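Buscar en los archivos de la lista
Introduzca su búsqueda Buscar Búsqueda avanzada

Asunto: Re: Pinza Pasano con cámara de muñeca, ¿alguien la ha probado?
De: Mervin Robichaud
Lista: celdas-pequeñas

Hola a todos:

Contesto al mensaje de Drummond, que dejo citado porque las preguntas están bien ordenadas y así no las repito.

> Estamos mirando el kit Pasano que distribuye Hanevow: pinza de dos dedos,
> soporte con cámara en la muñeca y el programa de enseñanza. Lo queremos
> para manipular pulsadores de panel antes del montaje, con series cortas y
> muchas referencias distintas. Me interesan tres cosas.
> Primero, si los dedos de serie sirven para cuerpos de plástico con rosca
> o hay que fabricar otros. Segundo, si la cámara ve algo útil cuando la
> pieza ya está cogida. Tercero, cuánto se tarda en cambiar de referencia.
> El comercial dice que todo es muy fácil, y de ahí mi mensaje.
> Drummond

Tenemos el kit en préstamo desde marzo. Lo hemos montado en un brazo que ya usábamos, con el adaptador que viene en la caja. La instalación mecánica no tiene misterio. El cable de la cámara queda corto si el brazo gira mucho la muñeca y hubo que pasarlo por fuera; Hanevow nos mandó otro más largo sin cobrarlo.

Sobre los dedos: los de serie son planos y para esto valen, con una condición. Hay que coger el pulsador por la caja, nunca por la rosca ni por el collar transparente. En la rosca el contacto es malo y la pieza gira. En el collar no hemos querido insistir, porque con la fuerza que trae ajustada de fábrica marcamos 3 piezas el primer día. Bajamos la fuerza a 30 en la escala del programa (no son newtons, el manual no aclara la unidad) y con la caja bien apoyada no hemos vuelto a marcar ninguna.

Hacemos las pruebas con las piezas en un plato, sin bandeja con alojamientos. Queríamos ver qué pasaba con la pieza en posición cualquiera, que es como nos llegan a nosotros.
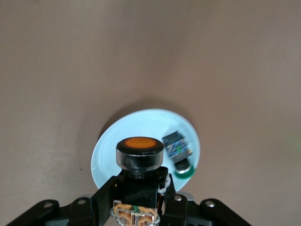

Vista desde la cámara de muñeca: pulsador naranja en la pinza; en el plato azul, el de aro verde.

Sobre la cámara: con la pieza cogida se sigue viendo la cara superior del pulsador y buena parte del plato. Lo que queda justo bajo los dedos no se ve, porque el soporte negro ocupa buena parte de la zona baja de la imagen. Para comprobar el color del capuchón sobra. Para comprobar el bloque de contactos de la pieza que se lleva en la pinza, no cuente con ella: abajo asoma un trozo translúcido y poco más. Nosotros leemos esa parte con otra cámara fija, fuera del kit.

También hay que tener cuidado con los brillos. El collar transparente devuelve reflejos fuertes y el programa los toma a veces por el borde metálico de otra pieza. Lo arreglamos con una luz difusa lateral y una mesa mate. Con mesa blanca nos iba bastante peor. Y si la imagen se toma con el brazo en movimiento sale borrosa; conviene poner una pausa antes de cada captura, y eso el asistente no lo propone.

Sobre el cambio de referencia: depende de qué se entienda por cambio. Si el cuerpo es el mismo y solo varía el color, se duplica la receta y se corrige un valor. Si cambia la forma de la caja hay que enseñar de nuevo el punto de agarre. De 68 agarres que apuntamos con una referencia recién enseñada fallaron 4, todos con el pulsador tumbado y el bloque de contactos hacia el borde del plato. En esa posición un dedo toca el borde antes de llegar a la pieza. Con un recipiente totalmente plano supongo que desaparecería el problema, pero no lo he medido.

Lo que menos me gusta es el programa. Los mensajes de error están a medio traducir, y al guardar una receta con el nombre de otra la sobrescribe sin preguntar. Hagan copia. La documentación de los dedos trae las cotas correctas, y el plano se puede bajar para mecanizar unos propios, cosa que agradezco.

Antes habíamos probado la pinza Vasow. Cierra con más precisión, pero no trae cámara ni soporte para ponerla, y entre una cosa y otra acabábamos fabricando media herramienta. Para series cortas me quedo con el Pasano. Para una línea con una sola referencia miraría otra vez la Vasow.

Drummond, si me manda las medidas de la caja de sus pulsadores le digo si entran en la apertura de los dedos de serie. Los de seta no los he probado.

Un saludo,
Mervin Robichaud

Mensajes recientes en la lista
Cable de muñeca: por dentro o por fuera del brazo
Re: Luz difusa para piezas con plástico transparente
Vasow, repuesto de dedos
Copia de seguridad de recetas en el programa de Hanevow
Re: Re: Bandejas con alojamientos para series cortas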